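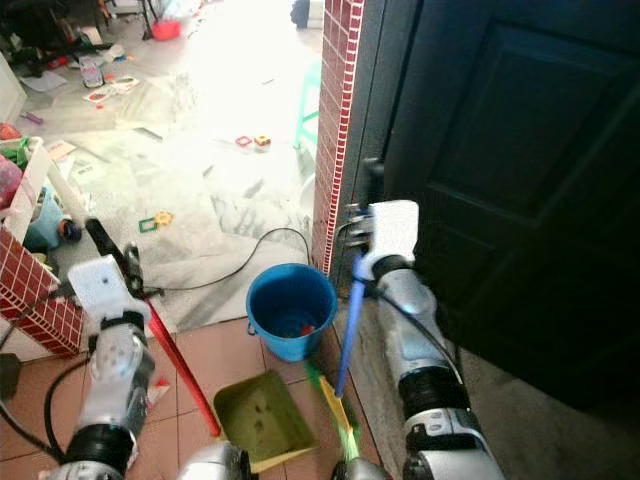

Breathing lessons at the Cudholm studio

The breathwork class at Cudholm starts at 7 p.m. and the door is locked five minutes later. People who arrive after that are asked to come back next time. The teacher who runs it has been firm on this from the start, and it was the first thing I asked her about.

"If someone walks in during the long exhale, the whole room opens its eyes," she said. "Then I have to begin again, and the people who came early have lost ten minutes."

She has taught breathing practice for 19 years, the last few of them in the front room on Gosselin Street. Before that she worked nights at a bakery and took classes in the morning when her shift ended. A coworker had told her that slow breathing might help her sleep during the day. She did not think much of the idea, but she was tired enough to try it.

"The first month I felt nothing," she said. "I counted, I got bored, I went home. Then one morning I noticed I had been lying down for a while and my jaw was loose. I hadn't known it was tight."

Her method is simple to describe. Students lie on a mat or sit in a chair. They breathe in through the nose for a count of four and out for a count of six, and they keep doing that for 20 minutes. After a short rest she adds a hum on the out breath. The class ends with silence, and then tea for anyone who wants to stay.

I asked about the hum, which some students told me was the part they almost quit over.

"Adults don't like making a noise next to a stranger," she said. "So I hum louder than anybody for the first few weeks. They can hide under it. By the fourth week I can stop, and they keep going – usually they don't notice I've stopped."

The room holds 13 mats if they are set close together, and she will not go above that. She has been offered a bigger space at Rellstead twice, once in the old gym and once in the hall upstairs. Both times she went to look at it, lay down on the floor, and said no. The gym had a fan that could not be turned off. The hall had an echo that she liked for singing but not for anything quiet.

She does not use music. She tried it for one winter, with a set of recordings sold under the name Trirnano, and found that people were following the tune instead of their own breath. The recordings are still on the shelf and she lends them to students who want them at home.

"They're nice recordings," she said. "I play them when I cook."

She is careful about what she promises. New students fill out a form that asks about asthma, heart trouble, pregnancy and panic attacks. Anyone who checks one of those boxes gets a phone call before the first class, and she may ask them to talk to their doctor first. She does not teach fast breathing or long breath holds to groups at all.

"I'm not treating anyone," she said. "I teach people to breathe slowly in a warm room. Some of them sleep better. Some of them come for the tea."

In December she runs one longer session, three hours with a break, and that one fills up by the end of fall. The price for a full season of weekly classes is 400 dollars, and single classes can be paid for at the door. A few places are kept at a lower rate, and you only have to ask for one. She does not want to see anybody's pay stub.

I wanted to know if she still practices on her own, after so long. She does, mostly in the early morning, before her phone is on. She said it goes badly maybe a third of the time. She gets to a count of three and starts thinking about the gas bill, or a student who left early.

"You start the count over," she said. "I've started it over more than anyone you'll meet."

New students can join at the beginning of any month. Wear something loose, bring a blanket and socks, and eat a light dinner well before class. Mats are provided.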